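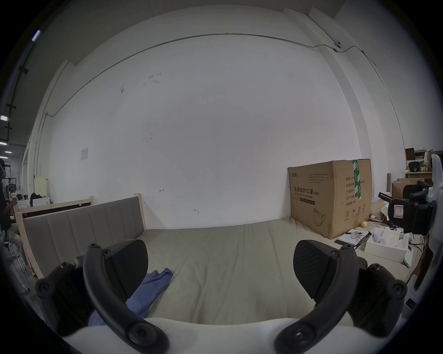

Bedroom and linen assistants, furnished lets

Bronlow Furnished Lets
Part-time and full-time posts, permanent after probation
Based at the Zolindale office, working across the town

Bronlow lets furnished rooms and small flats to people who need somewhere for a few months at a time: students on placement, hospital staff, contractors, families between moves. When one tenant leaves and another is due, the rooms have to be cleared, cleaned and made up again. We are looking for three bedroom and linen assistants to join the team that does this.

The work is mostly beds. Our cleaning contractor does kitchens, bathrooms and windows. Our own assistants do the bedrooms, the linen, the moving of furniture within a room and the packing of anything that has been left behind. If you have worked in a hotel, a care home or a hospital laundry you will know most of it already. If you haven't, we will teach you.

What you will be doing

On a normal shift you will be given a list of rooms and the keys for them. You will usually work in a pair. At each room you will:

Open the window and check the room against the inventory sheet.
Strip the bed and bag the used linen for the van.
Check the mattress on both sides, the slats, and the joints of the bed frame.
Wipe down headboards, rails and skirting. Upholstered headboards are brushed along the channels first and then vacuumed with the small nozzle.
Make up the bed with a fitted sheet, or leave it in its sheet only if the list says the room is not yet let.
Check switches and fittings, and write down marks on walls that will not wipe off. Please don't try to paint over them. The decorator works from your notes.
Box up and label anything left by the last tenant.

Some rooms have two beds and very little floor. In these you will be making one bed while reaching over another, or sliding a frame out from the wall and back again. We ask everyone to lift frames and not drag them, as the floors mark easily.

A single room takes most people 40 minutes once they are used to it. We would sooner you took longer in the first weeks and did it properly.

Left-behind belongings

This part of the job needs care, so we describe it in a bit more detail.

Tenants leave things. Mostly it is clothes, bedding, chargers, books and food. We keep everything except food and opened toiletries for a set period and write to the tenant about it. Boxes are whatever is to hand, and we reuse cartons that first came with something else in them. What is printed on the outside of a carton tells you nothing about what is inside, so every carton needs one of our own labels, filled in completely, on the top and on one side. The label carries the flat number, the room, the date and your initials.

Cartons may be put on the bed while you are packing but must not be left there when you lock up. Spread the dust cover over the sheet before you put a carton on it.

If you find money, identity papers, medicines or keys, do not box them. Ring the office and wait for an answer.

Cartons go to our store in Figueiredo Yard, where they are entered in the book by whoever is on the desk. Anything that has to be posted on to a tenant is sent through Postex, and you may be asked to take parcels to the counter at the end of a shift.

The linen room

For part of each week you will be in the linen room at the Zolindale office. We have two washing machines, a dryer and a roller iron. Here you will sort, wash, fold, mend small tears, and make up the sets for the next day. A set is one fitted sheet, one duvet cover, two pillowcases and one mattress protector. Sheets that have thinned or stained are cut up for cloths.

We currently hold 2758 items of linen, and every one of them is counted in July. Everybody helps with the count, including the office, and leave is not normally given in that week.

Hours and pay

There are three posts:

One full-time post, 37.5 hours a week over five days.
Two part-time posts, 20 hours a week over four days.

Shifts start at 9 in the morning. Full-time shifts finish at 5 and part-time shifts at 2.30, with a paid tea break for everyone and an unpaid half hour for lunch. Weekend work is needed at the end of each month, when most tenancies change over, and is shared out by rota. You will have the rota at least 3 weeks ahead.

Pay is the same hourly rate for all three posts and goes up after probation. The current rate is on the front sheet of the application form. Weekend hours are paid at time and a quarter. Travel between rooms is paid as working time. Travel from home to the office is not.

Holiday is 28 days a year including bank holidays, worked out in proportion for part-time staff.

We provide tunics, gloves, aprons, masks for dusty work and a pair of knee pads. You will need your own flat, closed shoes.

What we are looking for

You must be able to:

Lift and carry a packed carton of up to 12 kilos, including up stairs. Many of our buildings have no lift.
Bend, kneel and reach for much of the day.
Read and fill in a short form in English.
Follow a written list and say so when something on it is wrong.

It would help if you have:

Experience of making up rooms or handling laundry.
A driving licence. One of the team has to drive the van each day and drivers are paid a small daily extra.
Another language. Many of our tenants speak Cantonese, Mandarin, Turkish or Portuguese at home – being able to read a note left on a door is often useful.

You do not need any qualifications. You do need the right to work in the UK, and we will ask to see proof of it at interview. Because the work is in people's homes and among their belongings we also ask for a basic criminal record check, paid for by us. A record does not rule you out. Tell us about it and we will talk it over.

Training and probation

New starters spend the first week with an experienced assistant. You will be shown the beds we use, how to move each kind of frame, how to clean the different headboards, how to fill in the inventory and the labels, and how the linen room is run. There is a half-day on manual handling.

Probation is three months. You will have a short meeting with Ataberk Aydoğan, who runs the bedroom team, at the end of each month. He will have looked at some of your rooms beforehand and will go through them with you.

There are at present 7 people on the bedroom team. Two of them joined as part-time assistants and now plan the room lists.

How to apply

Ask for a form at the Zolindale office or ring and have one posted to you. You may send a CV with it but please fill in the form as well, including the section on the days you can work. If you would like help with the form, come in during the afternoon and somebody will sit down with you.

Return the form to Sze-wing Lau at the office. Put "Bedroom and linen" on the envelope. We will start reading forms on 16 Jan 2024 and will go on until the posts are filled, so an early form is better than a late one.

If we would like to meet you we will telephone. The interview is half an hour of talking and then half an hour in a practice room, where you will strip and make up a bed and pack and label one carton. You will be told beforehand what is wanted and you can ask questions while you do it. Wear something you can move in. Fares within the town are refunded on the day if you bring the ticket.

Everyone who is interviewed will have an answer by telephone or letter within a week.

If you need anything changed for the interview or for the work itself, such as a different start time or a stool in the linen room, write it on the last page of the form or tell Sze-wing when she rings.

Please note that we do not take on staff through agencies for these posts.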